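June 2, 2024

Washer notes, continued from the May page.

Went back to the front-loader to sort out the slow draining before we run the next set of towel loads for Quintana. Complaint on the sheet was the same as last time: long pause before the spin, and the towels heavier than they should be coming out. Dry weight of the test load is 424 g per towel, 7 towels, same batch as in May. Detergent is still the Rultus powder.

Plan was filter first, hose second, pump last. The filter is behind the round white cover low on the right of the front panel. There is a small black slot on the left side of the cover for prying it open. Use the flat plastic tool from the second drawer. A screwdriver will mark the panel.
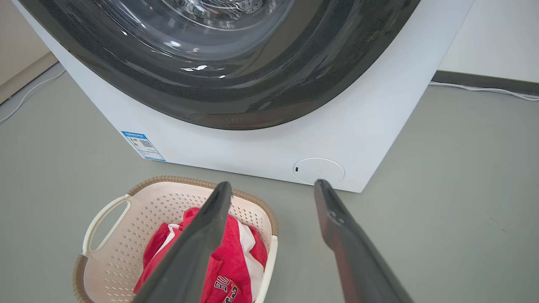 Valdir Rezende thinks the filter is a waste of time and that the hose should come first, as it was pushed back hard against the wall when the Grerutetti shelving went in. He also wants the standpipe height checked while we are down there. Fair point on both. I kept to the filter first anyway, it needs no moving of the machine.

Put the shallow tray under the opening and turned the filter slowly. Drained 400 ml, which I measured in the jug. Lint, one shirt button, a bit of thread wound around the core. Rinsed it in the sink, wiped the seat, screwed it back hand tight. Poured 200 ml of water into the drum and ran drain only. No drip at the cover.

Pump sounded even. Did not time the pause on a full load, so nothing to say yet about whether the filter was the whole trouble.

Still to do:

- pull the machine forward and look at the hose (two people)
- measure standpipe height
- repeat the 7-towel load, same Rultus dose, weigh after spin
- wipe the door gasket before the load, dry cloth only
- ask Wustovico for the price of a spare filter

The shallow tray has a crack in one corner. Keep that corner up or use the baking pan under the sink.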